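Section 7: Setting up the Uvau home spirometer and reading its results

Read this section before the first blow. It covers the Uvau handheld spirometer supplied through the Makowska lung program, and it applies to people with scarring of the lungs or another long-term lung condition who have been asked by their clinic to test at home. If your clinic hasn't asked, leave the thing in its box and ring them first. A home spirometer without someone to read the trend is a good way to worry yourself.

The carton says "clinic-grade results in seconds". Treat that as carton talk. The reading depends on how hard you blow, how well you seal your lips and whether you slouch, and no setting on the unit can fix any of those.

7.1 Before you start

1. Check the label on the base. These steps are for model 706. Owners of the older model should use the leaflet that came with it, as the buttons do different jobs.

2. Fit the two batteries and close the cover until it clicks. The battery symbol will show full for most of the battery's life and then drop quickly, so keep a spare pair handy and don't put much faith in the symbol.

3. Wash your hands. Take one mouthpiece out of its wrapper and push it onto the unit as far as the ridge.

4. Set the date and time. Skip this and every result goes into the wrong place on your chart, and you can't correct it afterwards.

5. Enter your height, age and sex at birth. The unit uses them to work out its "per cent predicted" figure. Enter your height as measured by the clinic, without shoes, even if you remember being taller.

Caution: Do not test if you have had chest, eye or abdominal surgery recently, if you are coughing up blood, or if you have chest pain. Call your clinic. If the pain is severe or you can't catch your breath, call emergency services.

7.2 Pairing with the Grilik app

Pairing is optional. The unit stores your results without it, and a paper diary works just as well for most people. The app's makers promise "insights". What you get is a line on a graph.

1. Install Grilik on a phone, tablet or laptop and create an account. It will ask for permission to share your data with "selected partners". You may refuse, and the app still works.

2. Hold the round button on the spirometer until the light blinks blue.

3. Choose Add Device and enter the code 1238 when asked.

4. Wait for the tick. If it hasn't appeared after a minute, turn both devices off and begin again at step 2. 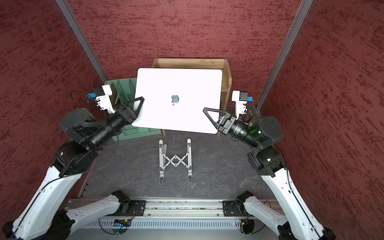
Note: The app sorts results into green, amber and red. These colours are set at the factory and know nothing about you. Someone with well-established fibrosis may sit in amber for years with no change at all, while a person who starts high can lose a fair bit of lung capacity and still be green. Ask your clinic what your own limits are and write them inside the front cover of this guide.

7.3 Taking a reading

1. Sit upright in a firm chair with both feet on the floor. Loosen anything tight around your waist or neck.

2. Press the round button once and wait for the beep.

3. Breathe in until you can't take in any more. Seal your lips around the mouthpiece, keeping your tongue out of the way.

4. Blow out as hard and fast as you can, and keep blowing until your lungs feel empty. The unit beeps when it thinks you're done. Ignore it if you have more air to give.

5. Rest until your breathing settles, then repeat until you have three good blows. The unit keeps the best of them.

Caution: Stop if you feel dizzy or faint. Don't push on to finish the set.

Test at the same time of day each time. Once a week is plenty unless you've been told otherwise.

7.4 What the numbers can and can't tell you

The main number is FVC, the total amount of air you blew out. A single low reading means very little. A cold, a poor night or a leaky seal will all do it. A drop that keeps showing up over several sessions deserves a call to the clinic, and so does feeling more breathless even when the numbers look fine. Trust how you feel over the display.

The spirometer doesn't measure oxygen. It can't diagnose fibrosis or tell you whether a medicine is working. Be wary of any supplement, tea or breathing gadget sold on the strength of a better score, including the Pluner breathing trainer advertised inside the app. Practice alone can improve your blowing technique, and a higher number may show nothing more than that.

7.5 Cleaning and error codes

Rinse the mouthpiece in warm soapy water after each session and let it air dry. Never put the main unit under the tap.

E7: Blow too short. Rest, then repeat.
E895: Sensor blocked or damp. Remove the mouthpiece and leave the unit in a dry room overnight.
Any other code: Stop using the unit and contact the program.

Guide last revised 26 June 2024.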